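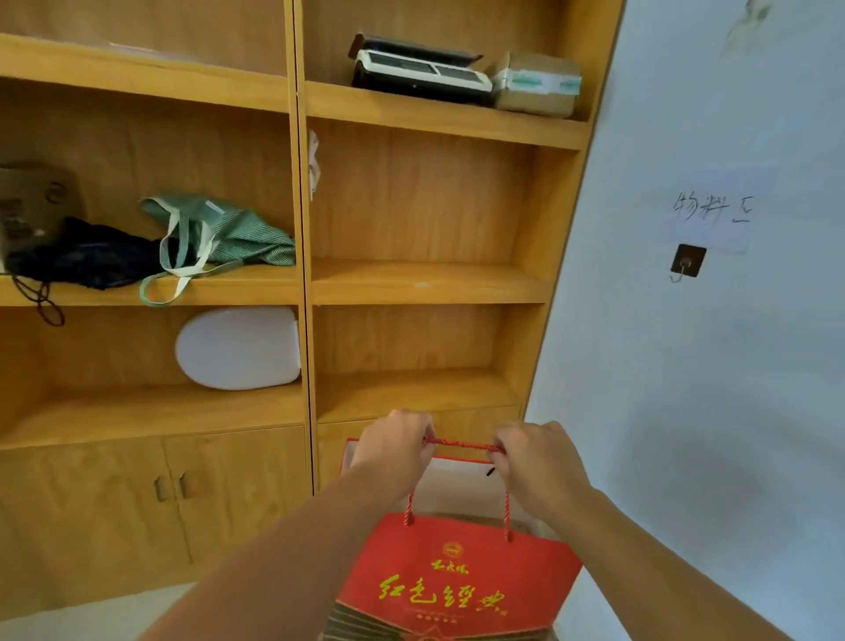
A red paper gift bag held up by its rope handles in front of the shelves.

Elsa Lehtinen's ferry pictures are finally going on a wall

If you only know Elsa Lehtinen from her portraits, you have a treat coming. Ollance, her long series on the car ferry between Illard and the mainland, opens at the Manninen Gallery on 23 August 2026, and I've been grinning about it since the proofs landed in May.

She shot the whole thing on black and white film over six winters, mostly on the early crossing, with one camera and one lens. There are truck drivers asleep over their coffee, a school band with its cases piled on the stairs, and a deckhand throwing a line in weather I wouldn't have walked the dog in. The contact sheets came to 2632 frames. Getting that down to 258 scans took most of a year, and the show itself is smaller again (she's still swapping the last few prints around, so don't ask me which ones made it!).

My own favorite is a very plain one: two women at a window, coats on, each looking at a different bit of the same gray water. It's printed big, and the grain looks wonderful at that size.

Endumus Books is bringing out the series as a paperback at the same time, in a first run of 200 copies. The sequence is different from the one in the gallery, with more of the engine room and a short text by Elsa on learning to keep her feet while changing film. I read it standing up in the kitchen and let my toast go cold.

Elsa will be at the opening to talk and sign books, and she's happy to look at other people's ferry pictures too, so bring a few. Entry is free. To have a copy of the book put aside, just reply to this newsletter with your name.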